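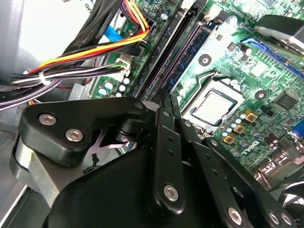
Cleaning Up and Reseating an Old Desktop Tower
Posted 24 May 2026 by Radu Nistor

If you've got an old tower in the basement that beeps at you or won't start, please don't take it to the recycling depot just yet. I've brought a fair number of them back with nothing more than a screwdriver, a soft brush and a pot of tea, and I learned most of it on a machine that belonged to my neighbour, Safta Sima, who had 3,795 family photos on hers and no copies (we've since had a talk about that!).

Set aside an evening. You'll want a Phillips screwdriver, a clean paintbrush, some isopropyl alcohol, a few lint-free cloths and a small tube of thermal paste.

Step 1. Shut the computer down, unplug it at the wall and hold the power button in for a few seconds. Lay the tower on its side on a table you can walk around, take off the side panel, and touch bare metal on the case before you touch anything else. I still do this every single time, even when I've only stepped away to put the kettle on.

Step 2. Sort out where the parts will go before you take any of them out. I used to pile everything in one cereal bowl, and I once spent most of an April afternoon matching screws to holes, so I speak from experience.
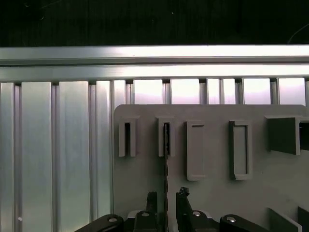
Memory modules are happiest standing on edge in a slot or lying on an anti-static bag. Screws can go in an egg carton, one cup for each step, with a bit of masking tape to say what they held.

Step 3. Brush the dust out, working from the top of the case to the bottom, and take your time around the power supply vents. Leave the power supply itself closed up. There's nothing in there for you or me.

Step 4. Press the clips at the ends of each memory slot and lift the modules straight up. Wipe the gold contacts with a cloth barely dampened with alcohol, let them dry, then line up the notch and push down firmly until the clips come home. Don't be shy, but don't lean your whole weight on it either.

Step 5. If the cooler is off, clean the old paste from the top of the processor and leave the chip sitting in its socket with the lever down. A dab of fresh paste the size of a pea is plenty. Never start the machine before the cooler is back on.

Step 6. Go over the expansion cards and cables last. Push each card evenly into its slot and check both ends of every drive cable.
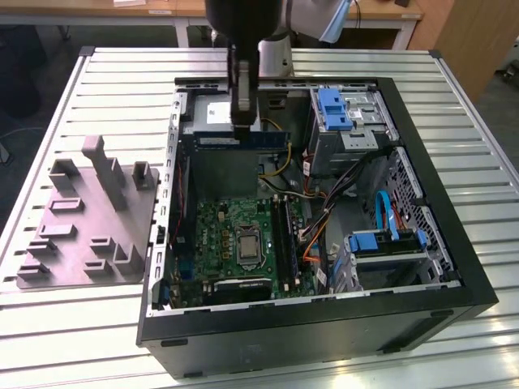 Side panel off, graphics card in a lower slot, processor with no cooler fitted.

Refit the cooler, plug its fan back in, close up the case and try the power. If it still beeps, start again with a single memory module and add the others one at a time.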